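Measuring the humidity in a small bathroom, part two

In the first part I described the problem: a bathroom with no window, a ceiling fan of unknown age, and paint that had started to lift along the top of the wall behind the door. I promised numbers. These are the numbers, with the usual warning that they come from one bathroom in one apartment and I am not a building engineer.
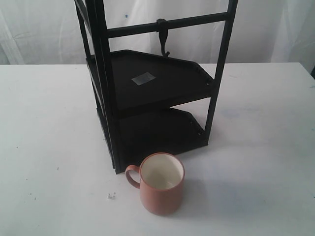
The logger is a Drosley, the cheap one without a screen. It takes a reading every five minutes and stores temperature and relative humidity in a text file. I left it running through most of June and ended up with 2,907 usable readings. A few more were thrown out at the start because I had been holding the thing in my hand, which warms the sensor and drags the humidity figure down.

Relative humidity on its own is a poor number to work with. It depends on temperature, and the bathroom temperature goes up during a shower, so the reading understates how much water is in the air. I converted everything to absolute humidity in grams per cubic meter before looking at it. The formula is easy to find and fits in one spreadsheet cell. If you skip this step you will draw the wrong conclusions about the first ten minutes after a shower, as I did in my first attempt.

What I wanted was the decay time. After the water is shut off, the moisture in the air falls toward the level in the hallway, and if the air is well mixed it should follow an exponential curve. In practice it doesn't, quite. The first part of the curve is close to exponential. Then it flattens and hangs above the hallway level for a long time, because the tile, the grout, the towels and the bath mat are all giving water back. I had assumed the fan was the limit. For the first stretch it is. After that the limit is the wet surfaces.

With the fan running and the door closed, the average time to get back within one gram of the hallway level was 114 minutes. I did not expect that. The fan is on a timer that shuts it off after twenty.

Shiuli Dewan, who commented on the first part, suggested checking the gap under the door before blaming the fan. A fan can only remove as much air as can get in, and the gap under mine was 3 millimeters over a new threshold strip that a previous tenant had put down. I took the strip up. It was held by double-sided tape and a great deal of optimism. The gap is now wide enough to slide a pencil under, and the next set of showers came back with visibly steeper curves in the early part. The tail did not change much, which fits the idea that the tail is about surfaces.

So I went after the surfaces. Three changes, made one at a time with several days between them:

Squeegee on the tile after each shower. Largest effect by far. It takes a minute and sends most of the water down the drain, where it belongs.

Towels moved to the hallway. Smaller effect, but clear in the data. A wet bath towel holds more water than I would have guessed. I weighed one on the kitchen scale before and after use and the difference was 256 grams.

Bath mat hung over the tub edge. I can't separate this one from noise. I still do it, because the floor under it dries.

The fan itself I took down and cleaned. The label says Wometti and the rest of it has faded. The blades had a gray felt on them thick enough to peel. Turn off the breaker before you do this, and check that the damper flap in the duct collar moves freely. Mine was stuck a third of the way open with old paint. I freed it with a putty knife — slowly, as the plastic is brittle.

I have not measured the airflow in proper units. Laurențiu Husar sent me a description of the garbage bag method, where you time how long the fan takes to empty a bag of known volume. It seems sound, but my results varied so much between tries that I won't print them. A sheet of toilet paper sticks to the grille now. Before cleaning, it fell off. That is the whole of my airflow data.

What remains is the timer. Replacing it with a humidity switch is the obvious thing, but the ones I looked at trigger on relative humidity, with all the problems described earlier, and in a humid week they would run the fan all night. A longer timer would be simpler. The current one fits a single-gang box with no neutral wire, and that rules out most of what the local store carries. I have written to the landlord about the wiring and am waiting for an answer.

The paint is still lifting. I'm leaving it alone until the wall has had a full month at the lower readings, then I'll scrape and prime it. The spreadsheet with the conversion formula is available if you email me.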